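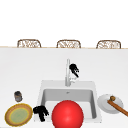

Plan de travail et chaises, vue 3D

Rechercher dans les tickets Mots-clés OK Recherche avancée

Ticket 1616 : Les coussins vibrants ne reçoivent pas l'alarme incendie la nuit
Produit : centrale d'alerte Zidus, firmware 2
Site : résidence Nendora
Ouvert par : Vignesh Ramasamy
Pris en charge par : Otis Kapoor, support Landorico
Ouvert le 9 octobre 2011
État : résolu, en surveillance

Message initial (V. Ramasamy)

Bonjour,

Je m'occupe de la partie technique à la résidence Nendora. Nos résidents sont sourds ou malentendants, et plusieurs ont aussi un handicap intellectuel. Pour cette raison, chaque chambre possède un flash lumineux au plafond et un coussin vibrant sous l'oreiller, les deux commandés par la centrale Zidus.

Vendredi nous avons fait un exercice de nuit avec les pompiers de la commune. Les flashs ont fonctionné dans toutes les chambres. Les coussins vibrants ont fonctionné au rez-de-chaussée, mais à l'étage aucun coussin n'a vibré. Deux résidents dorment le visage contre le mur et ils ne se sont pas réveillés avec le flash. Le surveillant de nuit est allé les chercher, comme le prévoit notre consigne, mais vous comprenez que cela ne peut pas rester ainsi.

Ce que j'ai déjà vérifié :
- les piles des coussins de l'étage sont neuves, mesurées une par une
- le bouton « test » de chaque coussin fait bien vibrer le coussin
- le journal de la centrale indique « ordre envoyé » pour tous les coussins, sans erreur
- le même essai refait le samedi après-midi : tout vibre, étage compris

C'est ce dernier point que je ne comprends pas. Le jour cela marche, la nuit cela ne marche pas. Je vous prie de m'excuser si mon français n'est pas toujours exact, je peux préciser chaque point.

Cordialement,
Vignesh Ramasamy

Réponse (O. Kapoor)

Bonjour Vignesh,

Merci pour le message très complet. Je passe le ticket en priorité haute. En attendant, je vous demande de garder une ronde de nuit renforcée à l'étage, et de l'écrire dans votre registre de sécurité avec le numéro de ce ticket.

J'ai besoin de trois choses :
- l'export du journal complet de la centrale (menu Service, puis Journal, puis Export), et pas seulement la page des alarmes
- le canal radio utilisé par le répéteur de l'étage
- l'horaire de votre programme « nuit », s'il en existe un

Otis

Réponse (V. Ramasamy)

Le journal est joint. Le répéteur est sur le canal 7. Le programme de nuit existe, il a été créé par l'installateur avant mon arrivée. Il baisse la luminosité des couloirs et il coupe les sonneries de porte, pour que les résidents ne soient pas réveillés par les visites des voisins. Je n'y ai jamais touché.

J'ajoute une observation de ma collègue de nuit : le voyant du répéteur est vert pendant la journée et orange après le coucher. Elle pensait que c'était un mode veilleuse.

Réponse (O. Kapoor)

L'observation de votre collègue est très utile. L'orange signifie que le répéteur est en économie d'énergie : il écoute seulement par intervalles et il peut manquer un ordre court. L'ordre envoyé aux coussins est court. Les flashs sont câblés et ne passent pas par le répéteur, ce qui explique qu'ils ont tous fonctionné.

Dans le journal je vois que le programme de nuit envoie « éco » au groupe Étage, et ce groupe contient les sonneries de porte mais aussi le répéteur. À mon avis le répéteur a été rangé dans ce groupe par erreur à l'installation. La centrale note « ordre envoyé » quand l'ordre part. Elle ne note pas si le coussin l'a reçu, sauf si l'option « accusé de réception » est active. Chez vous elle est désactivée.

À faire, dans cet ordre s'il vous plaît :
1. Menu Groupes, groupe Étage, retirer le répéteur.
2. Créer un groupe Sécurité, y mettre le répéteur, ne lui associer aucun programme horaire.
3. Menu Alarmes, activer l'accusé de réception pour les coussins.
4. Porter le délai de répétition de l'ordre à 25 secondes.
5. Enregistrer, puis redémarrer la centrale. Prévenez d'abord le surveillant, car l'alerte est absente pendant le redémarrage.

Réponse (V. Ramasamy)

Les points 1, 2 et 4 sont faits. Pour le point 3, l'option est grise et je ne peux pas la cocher. Je suis connecté avec le compte « gestion ».

Réponse (O. Kapoor)

Il faut le compte « installateur ». Je vous envoie la procédure par courrier séparé, je ne mets pas de mot de passe dans un ticket. Après l'opération, merci de changer ce mot de passe et de le garder dans l'enveloppe de sécurité du site.

Réponse (V. Ramasamy)

Option cochée, centrale redémarrée, mot de passe changé. Essai fait la même nuit avec l'accord des résidents, expliqué avant avec les fiches en images et l'interprète. Le voyant du répéteur reste vert. Tous les coussins de l'étage ont vibré et la centrale affiche « reçu » pour chacun, excepté la chambre du bout du couloir, qui a répondu seulement à la deuxième répétition.

Est-ce que cette réponse en retard est normale ? La chambre est derrière la porte coupe-feu.

Réponse (O. Kapoor)

Normale, non, mais explicable par la porte. Essayez de tourner l'antenne du répéteur vers le couloir. Si le coussin répond encore en retard, je vous fais envoyer un second répéteur par notre dépôt de Mercado.

Réponse (V. Ramasamy)

Antenne tournée, la chambre répond maintenant au premier ordre, porte fermée. J'ai refait l'essai le lendemain avec le même résultat. Je préfère garder le ticket ouvert jusqu'au prochain exercice avec les pompiers, prévu en novembre. J'ai aussi ajouté sur leur fiche d'intervention les chambres où il faut toucher l'épaule de la personne pour la réveiller, ils me l'avaient demandé.

Note interne (O. Kapoor)

Cause : répéteur placé dans un groupe soumis au programme « nuit ». Demande transmise au développement : afficher un avertissement quand un appareil de sécurité reçoit l'ordre « éco ». Contrôler les autres sites du même installateur. Relance client après l'exercice.

Contact | Mentions légales | © 2011 Landorico | Haut de page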